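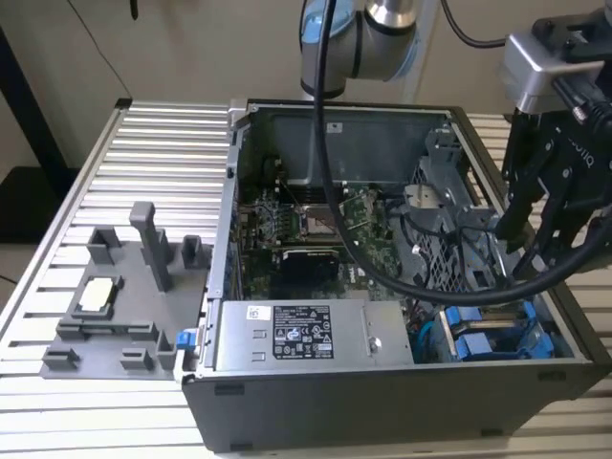
Roald Sjögren wrote back after the last draft of this section that he'd followed every step, twice, and Korora still planned straight through the side of the case. He wanted to know why the planner thinks an open computer is a solid brick on Monday and thin air on Tuesday. Fair question! The short answer is that he had two collision models loaded and they were taking turns. The long answer is steps 5 to 9, which I've rewritten for him and for anyone else who got stuck in the same spot.

4. Setting up the scene for the CPU job

I'm assuming you've finished section 3, so the arm is calibrated to the fixed camera and Korora starts up without complaints. If the status line still says "camera pose unknown", go back, because nothing in this section will work and you'll blame the wrong thing. (I lost an afternoon that way in August.)

Before you start

You need the scene file that comes with Korora, the fixture model, and a case model. If you're using the same kind of 3D-printed fixture tray as I do, the model in the fixtures folder will do. If you've printed your own, measure it. Don't trust the drawing, printers shrink things.

Part A. Load the table and the tray

1. Open the scene file and save it right away under a new name. Korora autosaves, and it will happily autosave over the original.

2. Set the table as the base frame. Everything else hangs off the table, so if you bump the arm later you only redo one transform.

3. Load the tray model and run "find fixture". The tray should snap to where the camera sees it. Look at the four corner guides in the overlay and check that the outlines sit on top of the real ones. The tall post is a bad thing to check against, by the way. It sticks up toward the camera, so a small tilt error looks huge at the top and you'll end up chasing it.

4. If the outlines are off, nudge the exposure down and run it again. A gray tray against a silver table isn't much contrast to work with, and the slots in the table make long straight edges that the finder just loves. I mask out the table with the "ignore plane" box. Two clicks, big difference.

Note: the tray pose is locked once you accept it. To redo it, right-click the tray in the tree and choose "release". Deleting the tray and loading it again also works, but you lose your grasp points, and then you get to enter them all over again like I did.

Part B. Load the case

5. Check that there's only one collision model for the case. Open the tree, expand "obstacles", and look for anything with "case" in its name. The default scene has a closed box in there called case_simple. Switch it off. This is what got Roald.

6. Load case_open. It's the model with the side panel off and the inside hollow, and it's meant for a tower lying on its side. If you've got yours standing up, you'll have to rotate it by hand, and the socket approach in Part C won't apply.

7. Run "find case". This one matches on the rim, so it wants to see as much of the metal edge as it can get. Move the arm to its parked pose first. If part of the arm is hanging over the case, the finder may fit the rim to the arm instead, and it will report a very confident score while doing it.

8. Turn on the "keep out" volumes one at a time: drive cage, power supply, plastic shroud. You can turn them all on together, but if one of them is misplaced you won't know which, and the planner just says "start state in collision" and sulks.

9. Run a test plan from parked to the point above the socket, with execution switched off. Scrub through the preview slowly. If the path dips below the rim anywhere except right over the motherboard, stop and go back to step 7.

Caution: the planner knows about the arm and the gripper. It doesn't know about cables. A black cable that loops down over the open case isn't in any model unless you put it there, and a path that's perfectly clear on screen can still drag a cable across the board. I add a fat capsule shape called cable_zone wherever the loop hangs, attached to the wrist so it moves along. Crude, but it works. Inmaculada Figueroa has a much nicer version with a chain of little spheres, and she's promised to put it in the Twal repository once it's cleaned up.

Part C. Perception for the chip and the socket

10. Select the chip pocket on the tray as your pick region. Draw the region a bit bigger than the pocket. If you draw it tight, any error in the tray pose clips the corner of the chip and the detector gives up.

11. Choose "flat shiny part" as the detector. The silver top of the chip reflects whatever is over it, so the ordinary edge detector sees a different part every time the arm moves. The shiny detector only looks at the border, which is what you want.

12. Switch to the socket region and run "find socket". It looks for the metal retention bracket and works out the center from that. Do this with the socket empty! With a chip already in, the match still succeeds, and you've taught the robot a lovely insert pose for a socket that's full.

13. Check the rotation of both results. Korora draws a small red corner on each. The red corners have to correspond to the pin 1 marks on your real parts, and the software can't read those marks for you at this resolution. Check it with your own eyes, every new board.

Note: memory slots are long and straight, and on some boards the socket finder gets pulled toward them. If your socket result looks shifted sideways, draw the region so the slots are outside it.

Part D. Planning and control settings

14. Set the approach height to 300 mm above the socket for your first runs. It's slow and a bit silly looking, but you have time to hit stop. Bring it down later.

15. Leave the planner timeout at 4 seconds. Longer doesn't help much. If it hasn't found a way in by then, something is blocking it, and it's nearly always a keep out volume that's too generous. The drive cage one is the usual culprit.

16. Set the iteration limit to 2,000. The old manual had a lower number and that was my mistake. Hiba Akl caught it.

17. For the last bit of the approach, change the mode from "position" to "compliant". In position mode the arm will go to the number you gave it, whatever's in the way. In compliant mode it backs off when it feels contact. The switch belongs at the rim, before the gripper enters the case – please don't leave it until just above the socket.

18. Save the whole thing as a task file. Then close Korora, reopen it and load the task file again. Yes, really. Version 2 has a bug where compliant mode isn't saved if you set it before the approach height, and the only way to notice is to reload and look.

Caution: keep the power supply unplugged for all of this. You're testing motion, you don't need a live board, and I don't want that email.

If it still won't plan

"Start state in collision": turn off the keep out volumes one by one until it goes away. The last one you turned off is the problem.

"No path found": try it from a different parked pose. Cengiz Ateş parks off to the tray side and says he hardly ever sees this message. I park over the case out of habit and see it all the time.

"Socket pose stale": the case or the table moved, or Korora thinks it did. Run step 7 again and then step 12, in that order. Running only step 12 clears the message but keeps the old case model, and then you're back where Roald was.

Section 5 picks up with the insert motion and the force thresholds. Have your task file from step 18 open when you start it.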